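4 Looking after the small whiteboards

This section covers the hand-held whiteboards, the board tray and the wire mesh organiser supplied with the Tavport desk set. Wall-mounted boards are dealt with in section 2.

4.1 Before first use

1. Take each board out of its sleeve and peel the clear film off the writing surface. Start at a corner and pull slowly.
2. Check the coloured border all the way round. If a corner has lifted, press it back with your thumb. If it won't stay down, put the board aside and quote part number 236 when you ask for a replacement border.
3. Wipe the writing surface with a dry cloth.
4. Write a short line near one edge, leave it for a minute and rub it out. It should come away completely.

Note: Boards made before August have a slightly duller surface. They can be used in the same way but may need wiping twice.

4.2 Border colours

The border colour makes no difference to the writing surface. Most people use it to tell two sets apart, such as two classes or two teams. Decide what each colour stands for before you hand any boards out, and write it on the card at the front of the tray.

Replacement borders come in blue and yellow. A border can be changed, but the board must be left flat overnight afterwards.

4.3 Cleaning at the end of a session

1. Clear the table of pens, cloths and paper.
2. Lay the boards on the table with the writing side up. Leave room to lift each one by its border.
3. Wipe each board with a dry cloth, working from the top edge to the bottom.
4. For marks that remain, use a cloth dampened with water. Wring it out first.
5. For old marks, use Kandex board cleaner. Spray it on the cloth and keep it off the border.
6. Dry the board with a second cloth, including the line where the border meets the surface.
7. Turn the board over and wipe the back.

Caution: Do not use scouring pads, washing-up powder or nail varnish remover. They take the shine off the surface and ink will then soak in.

Caution: Do not stand boards in water. The core swells and the border will come away.

4.4 Putting boards in the tray

1. Set the tray at the back of the table, with its long side towards you.
2. Wipe out any ink dust from the bottom.
3. Lower the first board in flat, writing side up. It should sit inside the walls without being pushed.
4. Lay a sheet of paper over it and place the next board on top.
5. Carry on until the boards are level with the top of the tray. Do not pile them higher.

If a board rocks, take it out and look underneath. A pen cap is the usual cause.

The full tray should be carried with both hands. Keep it away from radiators and sunny window sills; boards stored above 34 degrees may bow.

4.5 The mesh organiser

The organiser is for pens, cloths and other light items. Fix it to a wall or frame at the back corner of the table, using the hooks in the small bag. The shelves slope, so put the heaviest things on the lowest one and lay pens across the slope with their caps on.

Boards should not be kept in the organiser. The wire can mark the writing surface.

4.6 If something goes wrong

Ghost marks after wiping: go over the marks with a fresh dry-wipe pen, rub out at once, then clean as in 4.3.

Permanent pen used by mistake: treat in the same way. It may take several goes.

Board no longer flat: lay it face down on a level table under a few heavy books for two days.

Ink beads up or skips: there is cleaner left on the surface. Wipe with a damp cloth and dry well.

Comments on this section are printed below as received. 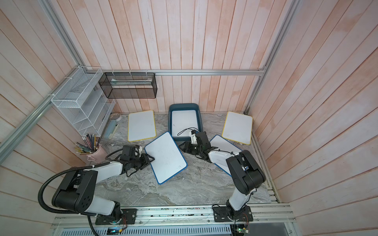 Gobnait Ó Briain: The paper between the boards is worth doing. I skipped it for most of a term and ended up with faint blue writing on the back of nearly every one. Water wouldn't shift it, but the Kandex did. Could you say in 4.4 what sort of paper? Newspaper left print on mine, so I've gone over to plain copier sheets.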